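We use cookies to improve your visit. By staying on this site you accept our cookie notice.

Can a robot take out the recycling yet?

I spent a morning in August at the Brarkus open day in Kaltville, watching arms sort bottles and cans. It is a job my household does badly, so I was keen to be impressed.
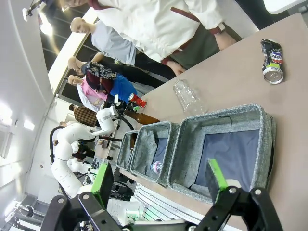
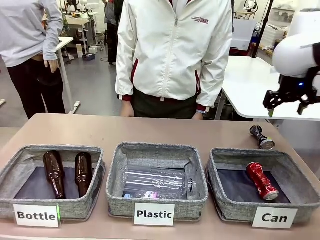
By the Kaltville correspondent
Sep 7, 2020

Three bins and a few empties are a fair test – squashed cans are awkward things to grip. My own kitchen also has lids, leftovers and a dog. I would give it 6 years before I let one near the sink. Until then, sorting is still our job, and I think anyone selling otherwise is early.

© Pleltdale Weekly | Contact us | Back to top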